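Read-Aloud Time After Lunch

I moved our read-aloud to right after lunch in March, and oh my, what a difference (I wish I'd tried it years ago!). My second graders at Melamley come in hot and chatty from the playground, and a chapter of something good settles them down faster than any chart or bell I own. We're on page 344 of our big fantasy book now, and they groan every single time I close it.

Two little things that help us:

1. Dim half the lights and let the kids sit wherever they like, even under the tables.

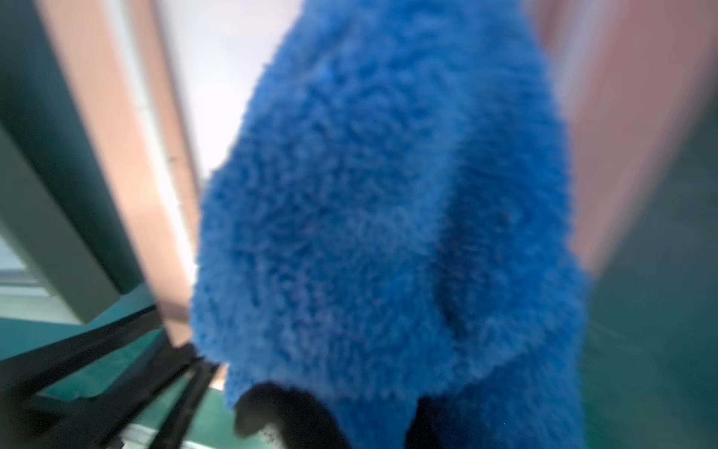 2. Stop at a cliffhanger, always, and let them whisper their guesses to a neighbor before math.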